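Corporate Finance, Session 7
Rights issues and who pays for them
Tutor: Ea Ingvarsson

Read the Grotis case before class. Bring a calculator.

1. What a rights issue is
A listed company offers new shares to its existing holders, in proportion to what they own, usually below the market price. Holders can take up the offer, sell the rights, or let them lapse.

2. The Grotis terms
One new share for every four held, at 80 pence. The offer closed in July. Gross proceeds were 917 million pounds, and the underwriting banks charged fees of up to 7 per cent. Fabbri, the largest shareholder, took up its rights in full.

3. Theoretical ex-rights price
Add the value of four old shares to the cost of one new share, then divide by five. If the old price was 120 pence, the answer is 112 pence. The right itself is worth 32 pence per new share.

4. Lapsed rights
The underwriters place unclaimed shares in the market. Any premium over the offer price normally goes back to the holders who did nothing, less costs. Small holders often miss the deadline, so check the notice period in the prospectus. 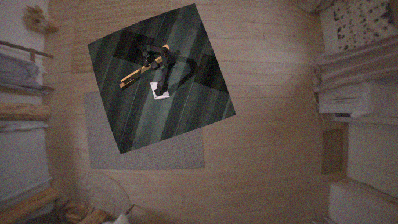 5. For next time
Work out the position of a holder with 2,582 shares who sells all the rights. Ignore tax and dealing costs. Hand written answers to Dénes Dobos by 2021-11-09.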